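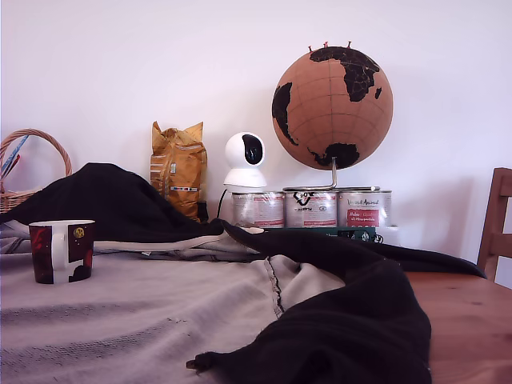
Taller de arreglos: Lastby busca patronistas aficionados

Va rápido que cerramos el boletín esta tarde. Lastby abre otra vez la convocatoria de patronaje para gente que cose en casa — sin título, sin portafolio, sin edad mínima (los menores con autorización firmada, eso sí). El encargo de este año: una chaqueta ligera de entretiempo, unisex, que se pueda ajustar en la cintura y en los puños. Telas, las que querais. Nada de cuero.

Qué hay que mandar: un boceto a mano o en ordenador, el patrón base en talla M y una muestra de tela pegada con cinta. Las fotos de la prenda terminada son opcionales. El año pasado llegaron 560 propuestas y muchas venían sin patrón, y esas no se pudieron valorar. Por favor, el patrón.

Plazo: hasta final de septiembre. Se entrega en la tienda de la calle Chávez, de 9 a 14, o por correo postal a la misma dirección. Por email no, que el año pasado se colapsó el buzón.

Jurado: Margareta Bogdan (sastrería), Faustino Villaseñor, del equipo de compras, y Elżbieta Sikora, que repite. Eligen cuatro finalistas en octubre. La ganadora o el ganador pasa tres semanas en el taller de Zolance cosiendo el prototipo con Anayeli Orozco, y la chaqueta sale en la colección de primavera con su nombre en la etiqueta. Hay bolsa de viaje para los que vengan de fuera, preguntad por ella en caja.

Las bases completas, en el mostrador. Falta confirmar el dia de la charla previa sobre escalado de tallas — avisamos en el próximo número.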